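Uso del agua en la cocina doméstica: medición del lavado de platos y de la preparación de alimentos

Informe final del proyecto de asignatura
9 de junio de 2021

1. Introducción

El presente informe recoge el trabajo que hice durante el semestre sobre el consumo de agua en las cocinas de las viviendas. Cuando se habla de ahorrar agua, la mayoría de las personas piensan en la ducha o en el jardín. La cocina queda en un segundo plano, y sin embargo es un lugar donde el grifo se abre muchas veces al día y por tiempos muy cortos, que son difíciles de recordar después.

Mi interés por el tema empezó con la factura de la casa donde vivo. En ella aparece solamente el volumen total del periodo, y no es posible saber qué parte corresponde a cada uso. Quise entonces aprender a separar estos usos con un método sencillo y barato, que otro estudiante pudiera repetir sin instrumentos especiales.

2. Objetivos

El objetivo general fue comparar dos maneras de lavar los platos a mano: con el grifo abierto y con un recipiente de remojo. Como objetivo secundario quise observar cuánta agua se pierde mientras se espera que salga caliente. Al principio tenía también la intención de estudiar el lavavajillas, pero lo dejé fuera del trabajo, porque los programas de cada aparato son muy distintos y la comparación no sería justa.

3. Método

Las mediciones se hicieron en 3 viviendas del barrio Nedelcu durante el mes de marzo. Todas tienen un calentador instalado lejos de la cocina y un fregadero de una sola llave. En cada vivienda se colocó en el grifo un medidor de caudal de la marca Skirnum, que muestra el volumen acumulado en una pantalla pequeña. La lectura se anotaba a mano en una hoja, antes y después de cada lavado.

Antes de empezar comprobé el medidor con una jarra graduada. La diferencia entre la jarra y la pantalla fue pequeña, pero aumentaba cuando el chorro era muy débil. Por esta razón pedí a los participantes que no dejaran el grifo a medio cerrar – una petición que, según las hojas, no siempre se cumplió.

Los datos se pasaron después al programa Drareo, que la universidad ofrece a los alumnos. Reuní en total 100 lavados válidos. Las hojas que no tenían la segunda lectura fueron eliminadas.

4. Resultados

El lavado con recipiente de remojo gastó menos agua en todas las viviendas. La ventaja era clara después de la cena, cuando había ollas y sartenes, y casi desaparecía en el desayuno, cuando solo había tazas. Para pocas piezas, llenar el recipiente ya supone un gasto parecido al de enjuagarlas directamente.

Las bandejas del horno merecen un comentario aparte. Son piezas grandes, no caben bien en el recipiente y obligan a mover el grifo o a girar la pieza varias veces. Con ellas el orden de trabajo influye mucho: si se retira primero la grasa con papel, el tiempo de chorro baja de forma visible en las hojas de registro.

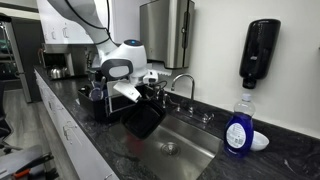
En cuanto al agua fría que se pierde durante la espera, el valor más alto anotado en un solo día fue de 600 mililitros por apertura. Este número me pareció alto y repetí la lectura, con el mismo resultado. En las otras 2 viviendas los valores eran menores, lo que se explica posiblemente por un recorrido más corto de la tubería, aunque no pude medirla.

5. Dificultades

La dificultad principal fue la constancia. En los primeros días las hojas llegaban completas y después empezaron a tener espacios vacíos. También es probable que las personas laven con más cuidado cuando saben que se las mide, así que el gasto habitual podría ser mayor que el registrado. Además, la muestra es pequeña y no permite hablar de todo el barrio.

6. Aplicación práctica

Con los resultados preparé una hoja de consejos para la asociación Restow, que organiza talleres sobre el hogar. La hoja propone juntar los platos de la comida y de la cena en un solo lavado, remojar las piezas con restos secos y guardar en una jarra el agua fría de la espera para regar las plantas. La asociación pidió cambiar algunas palabras demasiado técnicas y la segunda versión ya fue aceptada.

7. Trabajo pendiente

Falta medir los mismos usos en verano, cuando el agua de la red está menos fría y la espera debería ser más corta. Me gustaría también sustituir la hoja de papel por un registro automático, de manera que no dependa de la memoria de los participantes. El medidor y las hojas originales quedan depositados en el laboratorio del departamento.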